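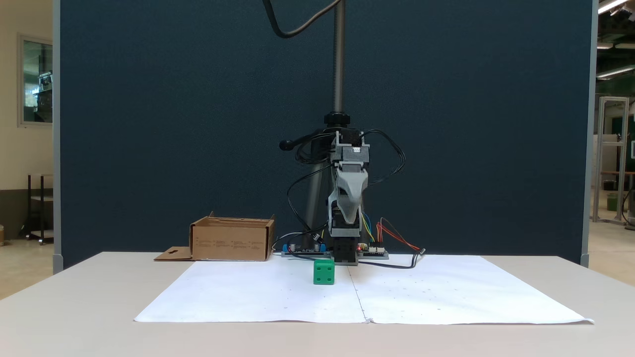 Ngaio Whitcombe
1/12/20

Right, a thread about small arm software, because I have now read one too many posts saying the learned stuff has made the boring stuff unnecessary. I have a cheap printed arm, a cube and a sheet of paper. The boring stuff is where all my time has gone.

For those who missed the last round: I was asked to try Hevorier, a pick-and-place package that promises you can go "from unboxing to grasping" without doing a calibration. Dovhaniuk is the planner it sits on top of. I was sceptical then and I'm about as sceptical now, only with log files.

The claim first. Hevorier says it learns the relation between camera and arm by waving the arm about for a while and watching it. No targets, no ruler, no sums. I like this idea very much. I have wanted somebody to do it properly for years.

What it does in practice is fit a transform to whatever it saw while waving. If the waving all happened in one corner of the workspace, the fit is lovely in that corner and drifts off as you leave it. The progress bar says 100% either way.

So the faint dots on my paper are my own check. Put the cube on a dot, ask the software where it thinks the cube is, write down both. It takes an evening and it's dull. Every package that has skipped this step has been wrong somewhere on my table.

First result: close to the base, fine. Towards the front of the sheet, the reported position slid steadily away from the arm. Steadily is the useful word there. Noise scatters. A slide in one direction means something in the model is the wrong length or the wrong angle.

I told their support this and was told to collect more data. I collected more data. 2,000 samples, in fact, left running while I had my tea. The slide was still there and was now reported with greater confidence.

Then I went looking in the arm description file they supply. The second link was short by 3 mm compared with the part I had printed. Three! The fit had been quietly tipping the camera to make up for it, and that works nicely until you move.

To be fair to them, the printed part has been through a few versions and I can't swear which one they measured. To be less fair, the file has a version field and it is blank.

Corrected the link, ran the waving again, most of the slide went. A tape measure and a text editor did that. I'd like it noted.

Yi-chun Wu asks whether cheap servos aren't the real problem, and whether I'm blaming software for slop in the gears. Good question, and yes, the slop is real. Approach a point from the left and then from the right and you get two different answers.

But slop is a thing software can handle if it admits it exists. You always come in from the same side. It's an old trick from machine tools. In Dovhaniuk there's a setting for it, it's off by default, and the description of it in the manual is the name of the setting with spaces put in.

With it turned on, the repeat error on my arm dropped enough that I stopped swearing at it. I'm not giving a figure, as I measured it badly and I'd only end up seeing it quoted somewhere.

Next: perception. Hevorier's cube detector gives you a pose and a score. The score was high for nearly everything, including a bit of cardboard. A score which is always high is decoration. I went back to plain colour thresholding for the position and kept their detector only for the rotation.

Green on white paper is about the easiest job you could hand to a threshold, I know. Somebody will say I'm cheating. I am choosing an easy object so that when it goes wrong I know it isn't the object. I wish more demos started there and said so.

The rotation, by the way, is where dimples in the faces turn out to be a nuisance. A dimple has a dark rim on one side depending on where the light is. The detector likes to take a row of rims for an edge of the cube. You get a pose that is right in position and wrong by a large turn.

Oksana Semeniuk suggested averaging over several readings. I tried it and would advise against. Average a right answer with a wrong one and you get a third angle that no cube has ever been at. Take the most common answer instead, or throw away anything that disagrees with the last good one. I do the second.

On to planning. Dovhaniuk plans a smooth path, and I have no complaint about the smoothness. My complaint is what it thinks is in the room. Out of the box it believes the arm is alone in the universe, floating, with no table under it.

You add the table yourself. Fine. But if you add it at exactly the height of the base, every starting pose counts as a collision and it refuses to plan anything, with the message "no solution found". That message also covers: target out of reach, joint limit, bad file, and timed out. Five faults, one sentence.

Lower the table in the model by a few millimetres and it goes away. I found this in a forum post by Brian Magesa and would have given up without it. Thank you, Brian. It should be in the manual, on the first page, in large type.

Also add your upright. If there's a rod or post standing behind your arm, the planner doesn't know, and it'll happily swing the elbow back through it to save a few degrees. I model mine as a fat cylinder, much fatter than life, and then the cables get some room as well.

About cables. No planner I've used models cables. They come out in loops and the loops go where they like. My answer is to limit the base joint to less travel than it could do, and to put up with some targets being unreachable. Not clever. Hasn't unplugged itself since.

Control loop, briefly. Position commands go out over serial, and Hevorier sends them as fast as it can. The servo board has a buffer. Fill the buffer and the arm is carrying out orders from a moment ago, while the software compares them with where it wants to be now. It then "corrects".

If your arm hunts back and forth at the end of a move, try sending fewer commands before you touch a single gain. I'd spent two evenings on gains. Slowing the sender down fixed it in one line.

Melaniia Hnatiuk wants to know how I found that. By logging the time each command was sent and the time the board answered, and plotting one against the other. The gap grew all the way through the move. Neither package logs this. I wrote 17 lines of Python to do it and they've been worth more to me than the rest of the install.

Which brings me to tooling, my real grumble. Both packages come with a handsome 3D viewer. The viewer shows where the software thinks the arm is. It does not show where the arm is. When the two differ, the viewer is very good looking and no help at all.

What I'd swap it for: a plain text file with time, commanded angle, reported angle, detected position. One row per tick. I can make my own pictures from that. Wivier, which is older and uglier than either of these, writes exactly that file by default and I keep drifting back to it.

Several people have asked for the success rate. I haven't posted one and I don't intend to yet. One cube, one sheet of paper, one set of lights and one person who badly wants it to work. A percentage from that tells you about me.

If you want a test that means something, try Flernside's: move the camera by a hand's width, don't tell the software, and see how long it takes to notice. Hevorier didn't notice. It carried on reporting high scores and reaching confidently for bare paper.

Wivier didn't notice either, for the record. But it had never said that it would.

Would I recommend Hevorier? For rotation, with your own check on it, maybe. For "no calibration", no. You'll be calibrating anyway, just later on and in a worse mood.

Still to do: same dot test with the lamp on the other side, and again in February, when the heating's been on for weeks and the paper has had a chance to shift. I'll put the log script and the corrected link file up once I've taken the rude comments out.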